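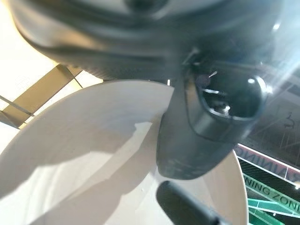
Hustumlow, 2023-05-05

La distribuidora Bikolitz edita en volumen impreso los guiones gráficos de la serie de animación Tullow

La distribuidora Bikolitz publica este mes el volumen «Tullow: guiones gráficos», que reúne el material de preproducción de los siete episodios de la serie de animación del mismo título. La edición consta de 400 páginas en formato apaisado, con encuadernación cosida y textos en español e inglés.

El contenido se ordena por episodio y, dentro de cada uno, por secuencia. Las planchas se reproducen a tamaño original, con las anotaciones de tiempo, encuadre y movimiento de cámara al margen. Cuando existe más de una versión de una secuencia, se incluyen todas en orden de elaboración y se señala la empleada en el montaje definitivo.

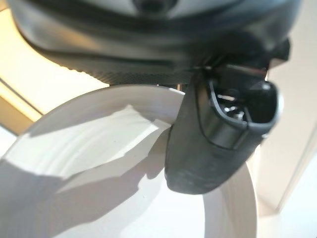 E. Navickas

El apéndice recoge 19 secuencias descartadas, sin publicación anterior, acompañadas de una ficha con el código de plano, la duración prevista y la fase en la que se retiraron. Se añade un índice de personajes y una tabla de correspondencias entre planchas y planos emitidos.

La reproducción se ha realizado a partir de los originales en papel. No se han corregido tachaduras ni indicaciones superpuestas. Los textos manuscritos de lectura difícil figuran transcritos al pie.

El precio de venta al público es de 50 euros. El volumen estará disponible en librerías especializadas en cine y cómic y en la tienda en línea de la distribuidora. Los medios acreditados pueden solicitar un ejemplar de lectura en formato digital y una selección de planchas en alta resolución. La reproducción de estas requiere citar la serie, el número de episodio y a Bikolitz como titular de los derechos.

Contacto: departamento de prensa de Bikolitz, Hustumlow.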